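Is shoulder season in Huvdale really a bargain?

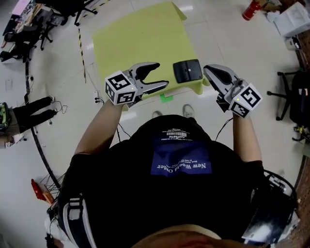

Green tablecloth, black T-shirt, both hands full.

Every travel newsletter I get has been telling me to go to Huvdale in March. Half the price, none of the crowds, the lake all to yourself. I finally went, and I have some doubts about the math.

The room was cheap, I'll give them that. Then came the resort fee, the linen fee and a "quiet season heating supplement" that I would have called heat. By checkout the three nights I'd been quoted at $400 had become $600, and I could have stayed in July for that if I'd booked early.

As for the crowds, sure, there weren't any. There also wasn't a ferry. The boat to Trevwood starts running in April, a fact the tourist site keeps in a PDF. Without it you drive the long way around on Route 813, and the overlook everybody posts pictures from was closed for road work when I got there. A sign said to enjoy the view responsibly.

Margarida Sequeira, who has been there more than I have, told me before I left to skip the old town and eat at Cardoso. I was ready to be let down, but the bean soup was very good and the bread came without my asking. It closes at 7:30 in the off season -- call first. I walked over a second night at 8 and had crackers for dinner.

I also paid for the Kedura pass, which promises "free" entry to the museum, the tower and the gardens. The gardens are free anyway. The tower was shut. I did like the museum, mostly the upstairs room with the ice-cutting tools, but a plain ticket would have cost me less than the pass did.

Roman Szulc wrote to me after my last post to say I'm too hard on these places and that the weather alone is worth it. Maybe he got different weather. I had one clear morning, cold and very pretty, and I spent it on the lake path with my hood up.

Would I go back? In September, possibly, with the ferry schedule printed out. If you're set on March, ask for the full price with fees in writing and don't buy the pass until you've checked what's open.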